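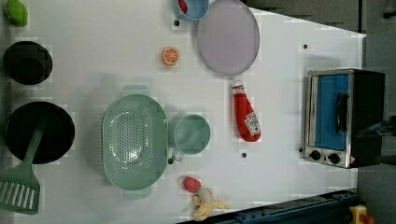
1/ Sorting the play kitchen, Sunday 7 Jul 2024

Today I finally do the job I am promising since April. All toy kitchen things go on the white table, and then I decide what stays for the playgroup and what goes to another home. I write it here in small pieces, maybe it is useful for somebody with the same mess.

2/
Our group in Lesirstead has mostly children of three and four years. They do not care if the set is complete. They care that there is a pot, something to stir with, and something to give you to eat. You must eat it many times.

3/
First decision: the black pot and the big black frying pan stay. The pan is the most wanted thing in the whole room. Last month we had tears over it two times in one morning. I am thinking to buy a second one.

4/
The mint green colander stays too. At home I use my own colander maybe once in a week, but the children put everything in it. Oranges, socks, one time the telephone of Réka Oláh. It is a bed for dolls also.

5/
The mug is almost the same green as the colander, so for a long time I believed they came together. Réka says no, the mug came in a bag from her cousin. Fine. They can be neighbors on the shelf.

6/
Question for other parents and teachers: do you keep plates by color or by size? I have a lavender plate and a light blue bowl and I don't have a system. Now I put bowls inside plates and it falls when a child pulls the lowest one.

7/
Berhanu Wolde answered me already: "no system, one basket, go home earlier." He has worked with small children longer than me, so I take it seriously. But I still like when a child can see the things and choose.

8/
The food is more difficult. The orange slice I keep, it is good for talking about fruit and for cutting games. The ketchup bottle I wanted to give away, and my daughter looked at me like I am selling the house. Ketchup stays.

9/
For washing I use warm water with a little dish soap, and a soft old toothbrush for the holes of the colander and the slots of the green spatula. Then a towel, and everything lies on it until the next morning. I don't put toys in the dishwasher after one sad experience with a teapot.

10/
What I am still looking for: a small wooden spoon, a lid which fits a toy pot, and bread. If you are near Lesirstead and your children are too big for this now, write to me please. I can come with the bicycle any evening except Thursday.

11/
Somebody asks where the rest will go. I bring one box to the toy exchange at Gidey when they open again after the summer. They accept kitchen toys if clean and not broken. Please no puzzles, they have enough puzzles.

12/
Update: bread is found! Thank you Berhanu. Still no lid.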